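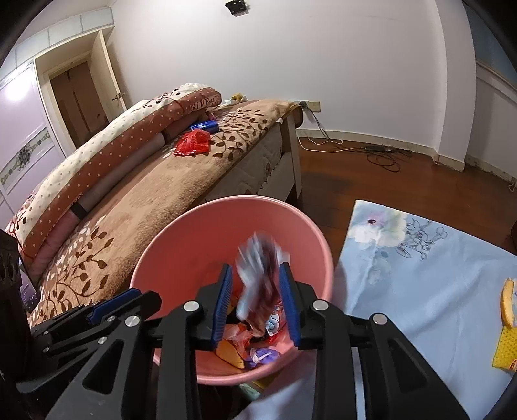
Mitmachen beim Verpackungstagebuch Windport

Vier Wochen lang aufschreiben, was an Verpackungen durch den eigenen Haushalt wandert – dafür suchen wir 70 Haushalte aus Windport und den umliegenden Dörfern! Los geht es im November, und wir freuen uns schon riesig auf eure Hefte.

Worum es geht
Über Hausmüll wird viel geschätzt und wenig nachgeschaut. Uns interessiert der Kleinkram: Riegelpapier, Bonbontüten, die Folie um die Folie. Wann fällt er an, in welchem Zimmer landet er, und wer kauft eigentlich ein? Bei unserem Probelauf in Mollville kamen 800 Einträge zusammen, manche mit Zeichnungen am Rand, und wir haben beim Lesen viel gelernt (und ziemlich Hunger bekommen).

Was ihr macht
Ihr bekommt ein Heft im Format A5 und tragt abends ein, was tagsüber weggeworfen wurde. Das dauert meist keine zehn Minuten. Einmal pro Woche wiegt ihr den Beutel mit den Leichtverpackungen. Eine Federwaage liegt bei. Am Ende steht ein Gespräch von einer knappen Stunde, gern bei euch zu Hause oder am Telefon.

Wer mitmachen kann
Alle ab 18, ob allein, als WG oder als Familie. Kinder dürfen sehr gern mitschreiben! Vorwissen braucht ihr keins, und sparsamer leben als sonst sollt ihr in diesen Wochen bitte auch nicht.

Was ihr bekommt
200 Euro pro Haushalt nach Abgabe des Hefts, dazu eine Einladung zum Auswertungsabend mit Suppe.

Anmeldung
Meldet euch bis Ende Oktober bei Ecaterina Sandu, Projektbüro Adari, werktags von 9 bis 13 Uhr, Durchwahl 350. Bitte nennt die Zahl der Personen im Haushalt und den Ortsteil.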